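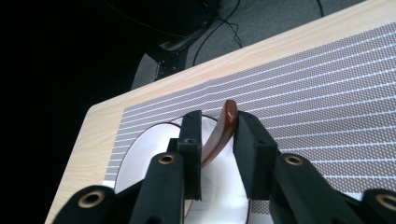
Flurell Home Table Club: Starter Guide, Section 2

Setting a place for soup or porridge

Welcome to the part we like best! Section 1 was all about unpacking and washing. Now you get to put a place together, and a small bowl with a good spoon is a lovely way to begin. It's quick, it looks great on a pale tabletop, and once you've done it a couple of times your hands will know where everything goes.

These steps work with our Raudsepp dishes and Grolska spoons, but please use whatever you have in the cupboard. White dishes with a dark line at the rim are especially nice next to reddish-brown spoons, and a thrifted mix is every bit as welcome on the table.

What you need for one place

1 placemat
1 saucer
1 small bowl
2 wooden spoons, one for eating and one for serving
1 soft dry cloth

Before you start

1. Clear the tabletop and wipe it down. Dry it with the cloth so no moisture is left under the mat.
2. Check the bowl and saucer for chips. Run a fingertip slowly around each rim.
3. Look over the spoons. The surface should feel smooth from the tip of the handle to the edge of the bowl. If you feel a rough patch, go to "Spoon care" at the end of this section before you use it.

CAUTION: Do not set a place with a chipped bowl. A small chip can cut a lip, and it will keep growing in the wash.

Laying the mat

4. Unroll the mat and lay it flat. New Fivura mats like to curl at the corners. Turn yours face down under a heavy book for 30 minutes and it will relax beautifully.
5. Line up one long edge of the mat with the edge of the table.
6. Smooth from the middle outward with both palms.

NOTE: Leave some bare table beside or in front of the mat. You'll want it for the serving spoon, and later for bread!

Placing the dishes

7. Put the saucer down first, in the center of the mat.
8. Set the bowl on the saucer. Give it a gentle quarter turn to feel whether it sits level. If it rocks, lift it and check for crumbs underneath.
9. Rest the eating spoon in the bowl with the handle over the rim. Right-handed diners usually like the handle up and to the right. For a left-handed guest, mirror it.
10. Lay the serving spoon down flat, with its handle in line with the eating spoon or straight up and down, whichever you find prettier. 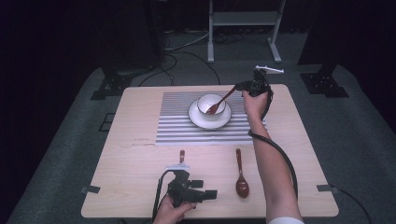
Striped mats are a wonderful helper when you are learning, and we recommend them to all our new members. The pattern gives you ready-made guide lines, so you can see right away if the mat has gone crooked. With black and white stripes running across the table, the white saucer and bowl stand out clearly in the middle, and you can judge the centering from where you stand. A spoon lying on the bare wood with its handle toward the mat is easy to pick up by the handle end, and it keeps the stripes clear around the saucer. Try it both ways, on the mat and off, and see what suits your table.

If the spoon keeps sliding

A light spoon in a shallow dish can slip sideways. This is very common and simple to fix.

11. Move the spoon so that more of the handle's weight is inside the rim.
12. If it still slides, turn the spoon over so the hollow side faces down.
13. If neither helps, the spoon is too long for the dish. Lay it on the saucer, or swap in a deeper bowl.

CAUTION: Never leave a spoon standing in a bowl of hot soup near the edge of the table. A sleeve can catch the handle and tip the whole thing.

Spoon care

Wash wooden spoons by hand in warm water with a drop of dish soap. Dry them at once and let them air out lying flat. Please keep them out of the dishwasher, and don't leave them soaking in the sink overnight.

For a rough patch, rub lightly along the grain with very fine sandpaper, wipe off the dust, and work in a little food-safe mineral oil. Wait until the oil has soaked in, then buff with the cloth. Your spoon will come up with a gorgeous soft shine. In dry rooms you may want to oil a bit more often.

Next: Section 3, Bread plates, small dishes and where to put the butter. The recipe card for barley soup is on page 23, and it makes enough for 2 generous bowls.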